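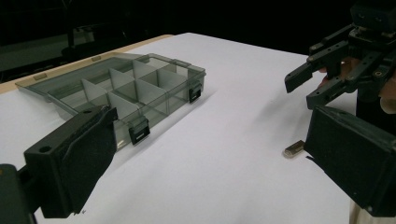

My subject this evening is the small stuff: screws, washers, eyelets, springs, fuses, the little bags of spare fixings that come with flat-pack shelves and then live in a kitchen drawer until you move house. (Wait for the laugh. If there isn't one, carry on.) I've been sorting this sort of thing for years, first for my dad and then for the repair bench at Brillach, and I've come round to the plain compartment box as the answer to most of it. Leave slide one up while people sit down, and ask them to look at the compartments, bigger ones along the back and then that tighter grid of little cells towards the front right. That mix is what I want everyone to go home and look for. A box with cells all the same size is fine if you own one kind of thing in one size, and I've never met anyone who does.

Say hello, thank Meirion Meredith for the invite and for sorting out the projector. Phones off. Questions whenever, I'd rather be interrupted.

How I got into this

Keep this short!! Last time it ran to a quarter of an hour and I had to gallop through the ending.

My dad kept everything in tobacco tins. Lovely tins, hopeless system. You'd want one M4 nut and you'd open nine tins, and by the end there'd be a tenth tin on the floor. When he gave up the workshop I brought the lot home in the back of the car, and over one long wet June I tipped it all out and counted it. 2,895 pieces, and that's after I'd thrown out the bent ones. I only counted because Murray Poirier bet me it would be under 1,000. He paid up in biscuits.

What I learned from the counting is that most of it was the same few things. There were hundreds and hundreds of wood screws in sizes I use all the time, and then a long tail of oddities, one of this and a couple of that. Those two groups need completely different storage and I'd been treating them as one big heap.

Ask the room: who has a jar? Hands up. Who has found what they wanted in the jar at the first go?

Choosing the box

Go back to slide one if anyone's come in late.

Clear or tinted, please. I know the solid coloured ones look smart on a shelf, but you end up opening every lid. With a see-through one you can hold it up and know. The smoky grey sort on the slide is clear enough for me, you can see the white of the table through the bottoms of the cells. Very pale things such as nylon washers show up better in a tinted box than in a completely clear one, in my experience, although Samer Moussa disagrees and will say so if he's in.

Dividers you can spot. White ones in a grey box are a treat for tired eyes. If you're buying a type where they slide out, take one out in the shop and put it back. If it flops about, put the box down and walk away, the small washers will go straight underneath.

Latches. Two along the front is what I'd go for on a long box. With a single catch in the middle, the corners of the lid can bow a bit once the box is full, and you won't know until you stand it on end. I have a story about a Boltetti assortment tray, a staircase and my sister's dog. Tell it if we're running early.

Hinges. Open and shut it a few times and look for the plastic going white along the fold. You want separate tabs if you can get them.

Don't buy a stack of them on the first trip. Get one, fill it, live with it for a fortnight. I bought 16 in a sale and half of them were the wrong depth for anything but fuses. (Three are still under the bed.)

Setting up the table

Before you sort a single screw, clear yourself some space and put something white down. Lining paper, the back of old wrapping paper, a cheap roll from the craft shop, whatever's in the house. A dark brass eyelet on a brown table is invisible. On white you'll see it from across the room, and when you've finished you can lift the paper by its corners and pour whatever's left into a tub.

Good light, from the side if you can manage it. Side light gives each little thing a shadow, and it's the shadow you notice.

Put the box off to one corner and leave the middle of the table for working. Everyone wants the box bang in front of them, me included, and then there's nowhere to tip things out and you're reaching over the lid all evening. Next slide has it about where I like it, up in the right-hand corner with plenty of white in front.
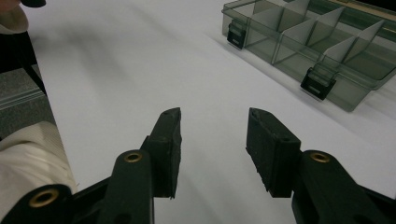 The sorting itself

Right, this is the bit people came for.

Tip out a handful. A handful! If you empty the whole jar you'll lose heart by teatime and it'll all go back in.

First pass is by kind only. Screws, nuts, washers, everything else. Don't look at sizes yet, you'll want to, leave it.

Second pass, take one kind and do the sizes. I use an old steel rule taped down along the edge of the paper. Colton MacLeod made himself a strip of wood with holes drilled in it and drops each screw through, and he's faster than me by miles, so do ask him about it at the break.

Third pass is into the box. Big and common things in the big compartments, fiddly things in the small ones. Keep neighbours different. I mean don't put 3 mm washers next to 4 mm washers, put springs between them, so if a few hop over the divider when you knock the box you can tell straight away which ones are strangers.

Leave one cell empty. You'll be glad of it the week after, when you find the thing you forgot you had.

Then the long tail, all those one-offs. One cell, labelled ODD, and when it's full you go through it and get rid of half. I'm quite strict about this in public and much less strict at home.

Labels

People get very worked up about labels. I've had Negi tape, I've had the Ellotix printer that Clifford MacLeod swears by, and I've had a biro and a bit of masking tape. The masking tape is still on. Put the label on the end of the box as well as the lid, so you can read it in a stack. And write what you'd call the thing, never mind the catalogue. Mine has one that says "wardrobe wobblers" and everybody in our house knows what that is.

Where to keep your hands

Sounds daft but do mention it. Box towards the far side, lid out of the way at the back, open cells facing you. Your sleeves should be nowhere near the cells on your way in and out, I've emptied a whole row of panel pins into my own lap with a cardigan cuff. Sit close enough that your elbows aren't stretched.

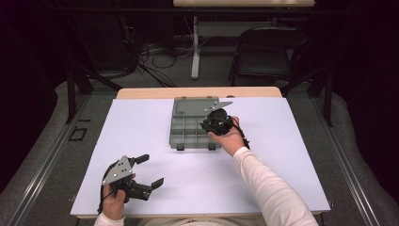
Slide 3. Organiser towards the far side of the paper, small compartments on the near side.

Leave this one up for the practical. Each table gets a box, a sheet of paper and a tub of mixed bits, and they've got until the kettle boils. Go round and help, don't hover. If a table finishes early give them the tub of fuses, which is horrible.

Things I usually get asked

Magnets? Lovely for picking up off the floor. Keep them out of the box, or your smallest screws end up clinging to each other.

What about beads and buttons? Same passes, only do colour instead of size for the second one. Deep cells are a pain for beads, you can't get a finger in.

Drawers or boxes? Drawers if you always work in the same spot. I carry mine about, so boxes.

Rust? Anything already rusty goes in its own pot and doesn't go in with the good ones, however much you like it.

If there's time, dog story. Tubs back to Meirion, paper can be rolled up and used again, and check under the front tables for washers before we switch the lights off.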